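The Second Expert

The tribunal's letter appointing Berhanu Tefera reached him on January 7, 2021, by courier, in an envelope stiff enough to stand upright on the desk. He was instructed to prepare an independent opinion on the loss claimed by Gastemance against Zundetti, to be delivered to both parties and to the tribunal simultaneously. He was to have access to the data room. He was to communicate with no party in the absence of the other. He signed the declaration of independence on the second page and returned it the same afternoon.

The dispute concerned the price of access to a gas storage facility. Gastemance had built the facility and Zundetti had leased capacity in it under an agreement that provided for a review of the tariff in the event of a material change in market conditions. Both parties accepted that there had been a material change. They did not accept each other's account of what had followed from it. Gastemance put its loss at 961 million. Zundetti's expert, retained through the firm of Rahimi, put it at nothing.

Mr. Tefera had acted in matters of this kind for most of his working life and was accustomed to such distances. He began, as was his practice, with the agreement itself. He read it through without making notes. He then read it again with a pencil, and on that second reading he stopped at Schedule 7, where the parties had set out the formula by which the tariff was to be reviewed.

He knew the formula. He had written it.

It had not been written for these parties. He had drafted it as a junior economist at the energy regulator, for a consultation paper that was issued under the name of the office and withdrawn the following August. His supervisor at the time was Kedir Ambaye. The paper had contained an error in the treatment of unused capacity, which Mr. Ambaye had identified only after publication. The error was present in Schedule 7. So was a misplaced comma.

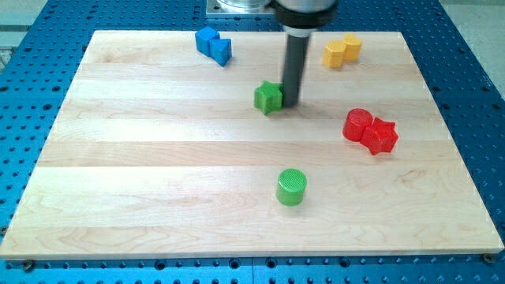 A maple board beneath the wrist and shaft of a robot arm.

Mr. Tefera considered whether he was obliged to disclose the matter. The declaration asked whether he had advised either party, held any interest in either party, or expressed a public view on the issues in dispute. He had not advised them. He held no interest. Whether he had expressed a public view was a more difficult question, as the paper bore no author's name and had been withdrawn before any decision was founded on it. He drafted a letter to the tribunal and left it unsent overnight. In the morning he telephoned Mr. Ambaye, who had retired to the coast, and asked him, without naming the case, whether he recalled the paper.

"I recall the withdrawal notice," said Mr. Ambaye. "I wrote it. You were on leave."

"You never told me what the office was asked to do with the formula."

"We were asked to leave it where it was. I declined." There was a pause on the line, and the sound of a door being closed. "Has someone used it?"

"I am not able to say."

"Then I shall not ask. Is the comma still there?"

Mr. Tefera said again that he was not able to say. Mr. Ambaye laughed for some time, and then inquired after his family in the proper manner, and the call was concluded.

The letter was sent that day. It ran to 2 pages and stated the facts in the order in which they had occurred. Counsel for Gastemance replied that their client had no objection. Counsel for Zundetti replied that their client reserved its position, and enclosed a memorandum from Trurko, the advisers who had prepared the original agreement, asserting that Schedule 7 was their own work and had been developed over several months for the exclusive benefit of the parties.

He read the memorandum at the kitchen table. It described the formula as robust. It described the treatment of unused capacity as a particular strength. He found that he was neither angry nor flattered, although he had expected to be one or the other, and he went back to the study and took down the box in which he kept his papers from the regulator.

The draft was near the bottom. It was in his own handwriting, on the squared paper the office used to issue, and Mr. Ambaye's remarks were in the margin in green ink. Beside the paragraph on unused capacity he had written a single word – "Sure?" – and the young man who received the page had put a firm tick beneath it.

The tribunal confirmed the appointment, with a direction that the draft be placed in the data room. It was scanned and entered in the index as document 512, between a set of pipeline maps and a schedule of maintenance charges. Neither party requested the original.

His opinion was delivered within the time allowed. It applied the formula as the parties had agreed it, and then, in an annex, as it ought to have been written. The two results were a considerable distance apart, and he set out the whole of that distance line by line. Under the heading "Sources of error" he was required by the tribunal's template to state the origin of each. He typed his own name, and below it the date of the tick.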